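4.3 Descaling the Parnari Water Dispenser

Last updated: September

Descale the dispenser when the service light stays on, or after every 300 liters. Use only Skundosel descaling powder, order number 3448. Other products may damage the seals.

CAUTION: Never mix descaling powder with bleach or any other cleaner. Wear gloves, and keep the room aired.

1. Switch off the heater and wait 20 minutes for the tank to cool.
2. Close the inlet valve and empty the tank through the rear drain.
3. Dissolve one sachet in 5 liters of lukewarm water and pour the solution into the tank.
4. Press and hold RINSE until the light flashes. The cycle stops by itself.
5. Drain the tank, open the inlet valve, and run two full rinse cycles with fresh water.

NOTE: If the light is still on after step 5, repeat the procedure once – then contact the service desk at Rirncombe.

4.4 Cups and Drinking Vessels 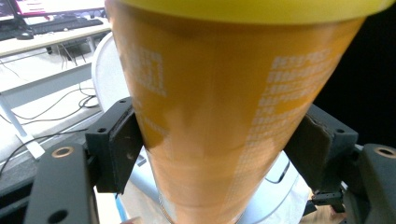

Mitali Amarasinghe

Reusable plastic cups may be filled at the cold outlet. Use the hot outlet only with cups marked by their maker as suitable for hot drinks. The rim of the cup must not touch the nozzle during filling. Tall cups may require the drip tray to be lowered to its second position.

Wipe the nozzle daily with a clean, damp cloth. Units fitted with the Sjöberg filter head are covered in Section 5.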